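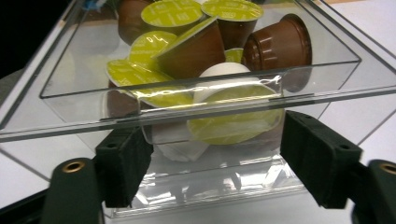 검색어를 입력하세요 검색 상세검색

문의 제목: 투명 상자 작업에서 그리퍼 폭 값이 끊기고 에피소드가 반려됨
분류: 데이터 수집 > 핸드헬드 그리퍼 > 후처리
제품: Joltelo 수집 도구, Ivitz 업로더
상태: 해결됨 (후속 확인 남음)

문의 내용

Nuncombe 작업장에서 캡슐 상자 옮기기 시연을 수집하고 있습니다. 투명 플라스틱 상자에 커피 캡슐을 담아 두고, 손에 든 그리퍼로 상자를 잡아 들어 올린 다음 옆자리에 내려놓는 작업입니다. 목표 수량은 에피소드 400개입니다.

어제 오후에 올린 묶음을 Ivitz에서 확인하니 98개가 반려되어 있습니다. 반려 사유는 전부 "gripper_width 누락 구간 초과"입니다. 같은 작업대에서 종이 상자로 수집할 때는 이런 반려가 없었습니다. 영상은 끝까지 저장되어 있고 재생도 됩니다. 궤적도 튀지 않습니다. 폭 값만 중간에 비어 있습니다.

이미 해 본 것
- 업로더 재시작, 같은 묶음 다시 올리기: 결과 같음
- 렌즈 닦기: 결과 같음
- 메모리 카드 교체: 결과 같음
- 그리퍼 폭 보정 다시 하기: 보정은 통과하는데 반려는 그대로

시연을 다시 찍어야 하는지, 후처리로 살릴 수 있는지 알려 주세요. 학습 일정 때문에 가능하면 살리는 쪽이 좋습니다.

지원팀 답변 1

반려된 에피소드 중 2개를 골라 원본 영상과 폭 로그를 보내 주세요. 하나는 누락이 긴 것, 하나는 짧은 것으로 부탁드립니다. 보정 파일도 같이 필요합니다. 압축할 때 폴더 이름은 바꾸지 마세요. 이름이 바뀌면 시간 정보가 맞지 않게 읽힙니다.

작업대 조명 위치와, 시연자가 상자를 잡는 높이도 적어 주세요.

문의자 답변

파일 올렸습니다. 조명은 작업대 정면 위쪽에 하나 있고 각도는 고정입니다. 잡는 높이는 따로 정하지 않았습니다. 시연 지침에는 "앞벽을 잡는다"고만 되어 있어서 사람마다 다릅니다. 테두리 바로 밑을 잡는 사람도 있고 바닥 가까이 잡는 사람도 있습니다.

지원팀 답변 2

로그를 확인했습니다. 보정에는 문제가 없습니다. 누락은 두 영상 모두 손가락이 상자 벽에 가까워진 뒤에 시작하고, 상자를 놓고 나면 값이 돌아옵니다. 손가락 위치를 찾는 단계에서 투명한 벽에 비친 손가락 모양을 또 하나의 후보로 잡고 있습니다. 후보가 서로 비슷한 점수를 받으면 프로그램이 둘 다 버리게 되어 있어서 그 구간이 빈 값으로 남습니다. 두꺼운 바닥 쪽을 잡은 영상에서 구간이 더 깁니다.

다음 순서로 진행해 주세요.

1. Joltelo 설정에서 후처리 프로파일을 기본에서 "반사 표면"으로 바꿉니다.
2. 반려 묶음만 선택해 폭 계산을 다시 돌립니다. 궤적 계산은 다시 돌리지 않습니다.
3. 결과 그래프에서 잡는 순간과 놓는 순간이 영상과 맞는지 봅니다.
4. 맞는 것만 다시 올립니다.

빈 구간을 앞뒤 값으로 이어 붙이는 옵션은 쓰지 마세요. 반려는 피할 수 있지만 손가락이 닫히는 시점이 뭉개진 채 학습에 들어갑니다.

문의자 답변

재계산했습니다. 98개 중 5개는 여전히 누락이 남습니다. 나머지는 그래프와 영상이 맞아서 다시 올렸고 Ivitz에서 승인되었습니다. 남은 것들은 모두 상자를 바닥 가까이에서 잡은 시연이고, 잡은 채로 한참 멈춰 있는 구간이 있습니다.

추가 질문입니다. 에피소드마다 캡슐을 다시 섞어 쏟아 넣고 있는데 배치가 바뀌는 것도 영향이 있습니까? 초록색 뚜껑이 앞벽에 붙는 경우가 꽤 있습니다.

지원팀 답변 3

캡슐 배치는 관계없습니다. 폭 계산은 손가락 주변 영역만 봅니다. 배치가 다양한 편이 학습에도 낫기 때문에 지금처럼 계속 섞어 주세요. 뚜껑 색도 그대로 두시면 됩니다.

남은 에피소드는 폐기하고 새로 찍으세요. 시연 지침은 아래처럼 고치는 것을 권합니다.
- 앞벽의 위쪽, 테두리 아래를 잡는다.
- 잡은 뒤 멈추지 말고 바로 든다.
- 시작할 때 빈손으로 한 번 열고 닫는다.

조명은 정면에서 옆으로 옮기면 벽의 반사가 줄어듭니다. 다만 옮긴 뒤의 에피소드는 묶음을 따로 만들어 주세요. Arriaga 학습 서버에서 묶음 단위로 조명 태그를 읽습니다.

문의자 답변

지침을 고치고 다시 찍은 분량은 오전 11시에 올렸고 전부 승인되었습니다. 조명은 이번 묶음이 끝날 때까지 옮기지 않겠습니다. 종이 상자 작업에도 "반사 표면" 프로파일을 써도 되는지 궁금합니다.

지원팀 답변 4

종이 상자는 기본 프로파일로 두세요. "반사 표면"은 계산 시간이 길고 무광 표면에서는 결과에 차이가 없습니다. 프로파일은 작업 이름별로 저장할 수 있습니다. 설정 > 후처리 > 작업별 지정에서 캡슐 상자 작업만 따로 등록하면 됩니다.

후속 확인: Arriaga에서 재계산 묶음을 읽을 때 프로파일 이름이 빈칸으로 표시되는 현상이 있어 별도 문의로 옮김. 학습에는 영향 없음. 8월 업데이트에 수정 포함 예정.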